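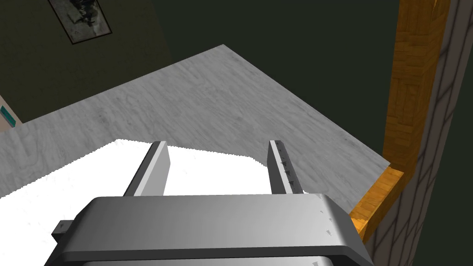 Figure 2. Gripper over a light gray tabletop with a wood-grain texture (computer rendering).

4.2 What the residents told us about the wolves

By the time we began our interviews in Sulby, the two wolves had already been talked about for most of the winter, and we found that hardly anyone needed a first question from us to get going. People wanted to tell us where they had been standing, what the dog had done, and which neighbor had called them afterward. We let them talk for as long as they liked, and several of these conversations ran well past the hour we had planned for, usually with a second pot of coffee somewhere in the middle.

The village has around 600 people, most of whom live along the river road, with a handful of sheep farms up the slope toward Werholm. We had expected the farmers to be the most worried group, and in one sense they were, as they had the most to lose. Yet their worry was of a practical kind. They talked about fence height, about the price of wire, and about how long it takes to bring a flock down when the light is going. The families on the river road, who keep no animals beyond a cat or a few hens, spoke much more about fear itself – of the walk to the bus stop, or of letting the children play behind the school.

One farmer, who had lost nine ewes in a single night in March, told us that he did not want the wolves shot. "I want somebody to answer the phone," he said, and he came back to this point more than once before we left. We heard much the same complaint at five of the farms we visited. Calls went to the regional office in Jaunzems, which passed them along to the field station at Tindar, and by the time a ranger drove out the tracks were often trampled or snowed over. This delay mattered a great deal to how people judged the whole affair, perhaps more than the losses did (see also Section 5, where we take up compensation).

The interviews were carried out by Liis Adomaitis and coded separately by Uldis Stankevičius, who had not met any of the speakers. Where the two of us disagreed about a passage, we went back to the recording and listened to it together. Most disagreements had to do with tone. A joke about wolves can be a sign of ease or a way of covering up real worry, and on the page the two look very much alike. We have kept such passages in a group of their own, which we call mixed talk, and we have left them out of the comparison between farms and river road households that follows in Section 4.3.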